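Our room at Trekirwood: tables, cables and small things
2 July pages are a habit with us, so this one goes up on July 2, 2019

Welcome to the gallery of our shared work room in Trekirwood. My name is Estrella Aguirre and I keep these pages together with Maricruz Zepeda. We moved in during April, and since then many people have asked us how the room looks and how we arrange the electricity, because it is an old building and there are only two sockets in the wall that we trust. English is not our first language, please forgive the small mistakes.

The room is 6 metres long and a little less in width. It was a storage place of the Trujillo shop before, and the floor was painted by them. We did not change it. What we changed is the tables, and where the current comes from.

About the tables. The light wooden ones we bought second-hand. They have no drawers, which I regret, but they are easy to walk around, and a person can work from either of the long sides. When we do something that can scratch or leave marks, we put a big white sheet on top. The sheet gets dirty quite soon and we use it anyway until it is really ugly.

About the cables. I wrote in the spring that I would make them tidy before summer. I bought a bag of cable ties from Flokix, 10 pieces, and used four. The others are in the bag. 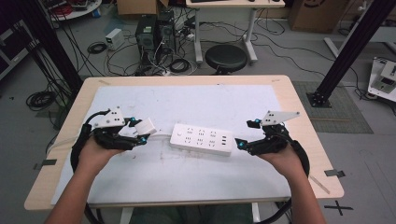

How many things can I plug into one power strip?
It depends on the total power and less on the number of outlets. Look for the maximum in watts, usually printed on the back or the underside, and add up what your things use. In our room the limit we wrote on the wall is 3000 watts for one strip, and the kettle and the heater must each go directly into the wall.

White power strip on the table, with its rows of outlets, the little round switch at one end and three USB ports. The thin white cable comes from the left side. The sheet has its grey marks already.

Behind the table, two black computer towers stand side by side on the floor. The tangle around them is the part of my spring promise that I did not keep.

The black round stool by the white desk. Maricruz likes it more than any chair. I find it too hard after one hour.

The round white table in the corner is for things that have no place yet. On the list for summer it has the title "round table, decide".

Cardboard boxes: we keep them when they are strong. Please flatten the weak ones and take them down with the paper.

Some practical things for those who visit. The door code is changed and the new one is 3551, but it opens only the street door, for the room itself you must ring. Please switch off the power strips at their own switch when you leave in the evening, also if you come back the next morning. If you bring your own extension cable, put your name on it. We have already one long cable from the Furlow evening and we do not know to whom it belongs.

Maricruz wants to put a shelf over the desk and I want a second round table, so there will be a discussion. If you have a shelf of one metre or shorter that you don't need, write to us before you throw it away. We can come and fetch it, if it is not too far from Trekirwood.

Estrella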